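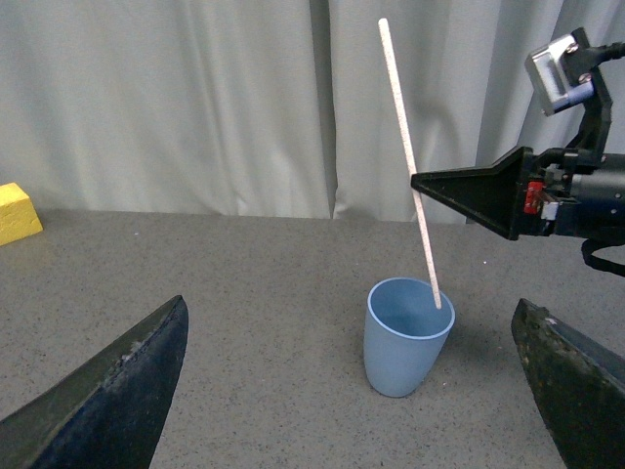 Torngate brings robot arms to the packing benches at Brimside

BRIMSIDE, Aug 15, 2022 - Torngate, which packs and ships tableware for cafés and caterers, has begun training a pair of robot arms on small-item handling at its Brimside site. The work follows a trial that started in February on a single bench.

The arms run on Pilon, a bench automation package from Venckus. Each carries its own gripper, and the two can reach into the same work area from different sides. The first tasks are simple ones: picking up a thin stick, placing it in a cup and taking it out again. Thin, light items have been the hardest part of the job to automate, and Torngate chose to start there before moving on to boxed goods.

Staff at Brimside now fill sample kits by hand. A kit order can run to 200 cups, and every cup gets the same small items in the same order. Workers on the kit benches told the company in a survey last year that this was the task they most wanted to share with a machine. Wrist and shoulder soreness was the most common complaint.
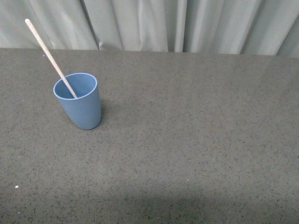 A light blue cup with a stick standing in it, one of the training tasks at Brimside.

Under the new arrangement, people on the benches will set up each run, check the finished kits and deal with anything the arms can't pick up. They will also record what goes wrong, and those notes go to Venckus at the end of each week. Time spent on hand filling is expected to drop as more of the range is added.

No positions will be cut as a result of the change. Torngate has put this in writing to all 80 employees at the site. Pay rates for the kit benches stay where they are, with an added allowance for anyone who completes the Pilon operator course. The course takes 3 days and is held during paid hours. Places are offered first to people who already work in kits.

Shift times will not change. Rotation will, with bench staff moving between set-up and checking partway through a shift so that no one stands at the same station all day.

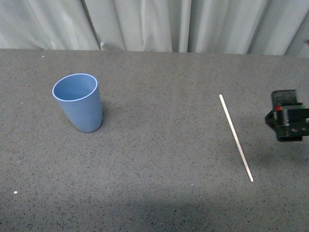
Stick and cup apart on the bench, with a gripper close to the surface at right.

Torngate will review the program once the arms have been trained on the full kit range. Results will be shared with staff at Brimside before any decision is made on a second pair.

About Torngate
Torngate supplies cups, plates and serving ware to cafés, caterers and event organizers. It operates from one warehouse in Brimside.

About Venckus
Venckus designs and supports automation equipment for small and mid-sized workplaces. Pilon is its package for bench work.

Media enquiries: Torngate Communications, Brimside office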